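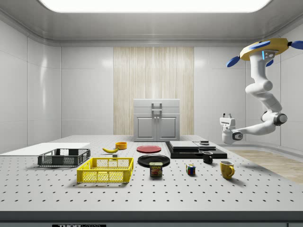

Drevano Robotics Laboratory

Gripper Comparison Gallery: Simulated Tabletop Trials

The Drevano Robotics Laboratory compares grippers and arm controllers in simulation before any hardware is purchased or mounted. The images on this page belong to the spring series, in which two finger designs, the Mosum and the Widier, were run under the same controller on the same perforated table. All rendering was done in Koo, the laboratory's own simulation package.

Trial layout, wide view. The arm hangs from its mount at the right side of the table, with the gripper open and pointing upward. The plates, mugs, crates and cube differ in height and outline, and the controller must plan a separate approach for each. Object positions are varied between trials within limits set at the start of the series.

Each finger design completed 3000 simulated attempts. An attempt was recorded as successful when the object was lifted clear of the table and held for 10 seconds without slipping. Attempts that exceeded the time limit were recorded separately from dropped objects, as the two results usually point to different faults. A timeout is most often a planning matter and is referred to the controller group. A drop is reviewed together with the contact forces logged at the fingertips.

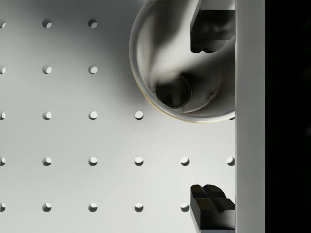
Widier, October

Wrist view, glass bowl. The fingers are wide apart, with the right part of the bowl partly behind the upper one. Clear objects are included in the series to test camera settings as well as grip. Reflections and refracted light can mislead the depth estimate, and a small error at the rim may place a finger inside the bowl or short of it.

The bowl trials were repeated under three lighting levels with no change to the controller. Results for transparent objects are reported apart from the general totals so that camera errors are not counted against either finger design.

Notes on the Series

Joint speed limits and closing force were held constant for both designs. Fingertip friction was set from bench measurements and was not adjusted once the trials had begun. Some 30 attempts were excluded after a fault in the logging software and were run again with the original starting positions.

Full result tables, controller settings and object lists are available to partner laboratories on written request. Requests should state the gripper design of interest and the version of Koo in use at the receiving site. Images may be reproduced for teaching purposes with credit to the Drevano Robotics Laboratory.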